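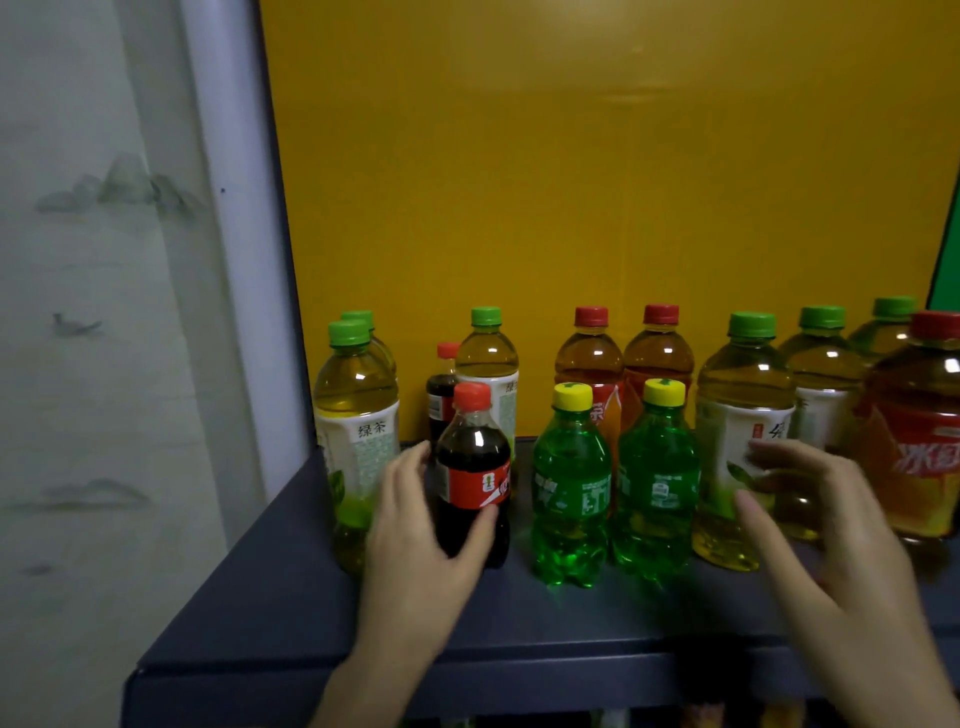 Photo: Skirkemura image pool, used with permission

Cap torque and CO2 loss on small PET bottles
Packaging & Materials board > Closures
4 replies

zetent_line2
Looking for opinions on a shelf life problem. We fill carbonated soft drinks and still tea on the same line. The tea is fine. The small carbonated format is going flat before its date, and the large format from the same batch is not. Same resin, same closure supplier, same syrup. Application torque is checked at the start of every shift and is inside the window. I have 3000 retained samples from September onward and can pull whatever is useful. My manager wants to change the cap liner. I am not convinced the closure is the problem.

polymerdesk
Surface to volume ratio. A small bottle has more wall area per unit of drink, so it loses carbonation faster through the wall even with a perfect seal. If the wall is also thinner, the effect adds up. Weigh some empties and section them before you spend money on liners. Check the shoulder and the base separately. An average wall figure will hide a thin shoulder.

Also, what temperature is the warehouse? Permeation through PET climbs quickly with heat, and pallets near the roof can be much warmer than the dock thermometer says.

old_capper
I disagree with starting at the wall. Application torque tells you what the head did. It says very little about what the seal is doing a week later. Measure removal torque at one day, one week and one month. We ran this at the Naso plant on 1190 bottles and the spread at one month was far wider than at application. The bad ones came from two capping heads out of the whole turret. Shift-start checks had never caught it, as they sampled the same heads each time.

Record the head number with every sample. Without that the data is close to useless.

polymerdesk
Head-to-head variation would show up as a few flat bottles scattered through otherwise good ones. He is describing a whole format going flat. Those are different patterns.

old_capper
He has not said what the distribution looks like. "Going flat before its date" could be either.

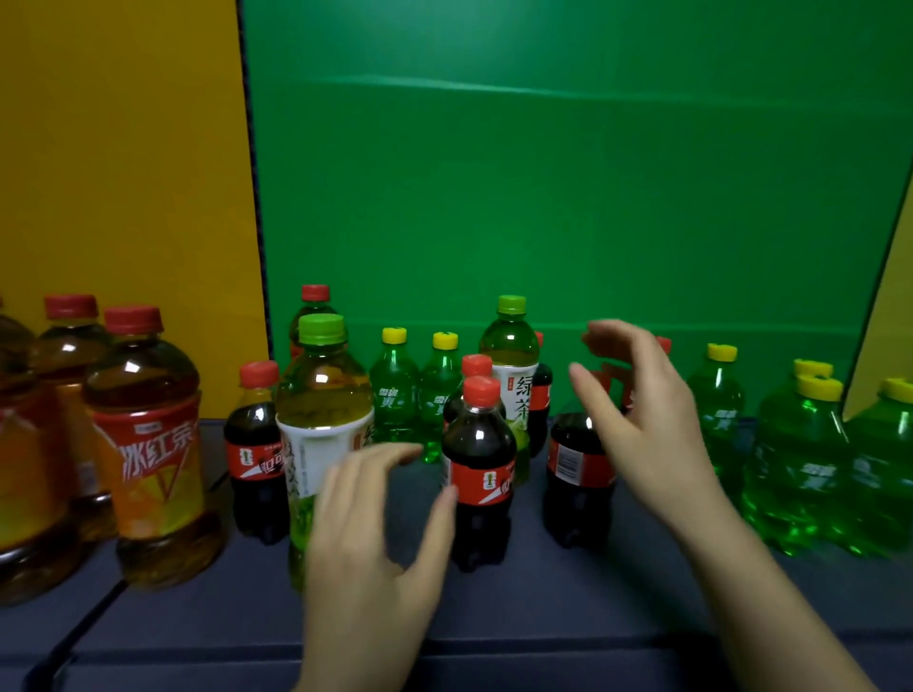 A mean value for the batch won't settle it. Plot each bottle. A single tight hump that sits low points to permeation. A normal hump with a long tail points to the seal, and then you sort the tail by head number.

msimang_qc
Agree with plotting each bottle. One caution on method: if you use a piercing gauge with shake and read, let the samples equalize at the same temperature overnight. We chased a fault for a month that was a cold room artifact. Correct for headspace too, which matters more in the small size.

zetent_line2
Pulled 1608 of the small format and tested them individually. Equalized overnight as suggested. It is one hump, low, with a slight tail. Empties are light in the shoulder. Warehouse upper rack is a good deal warmer than the floor, so that is contributing as well.

polymerdesk
Then it is mostly wall. Move the stretch blow profile back toward the shoulder and retest before touching the closure.

old_capper
Mostly. I would still sort that tail by head.

zetent_line2
Head numbers were only recorded on roughly half of them. Will repeat with the next run and post the plot.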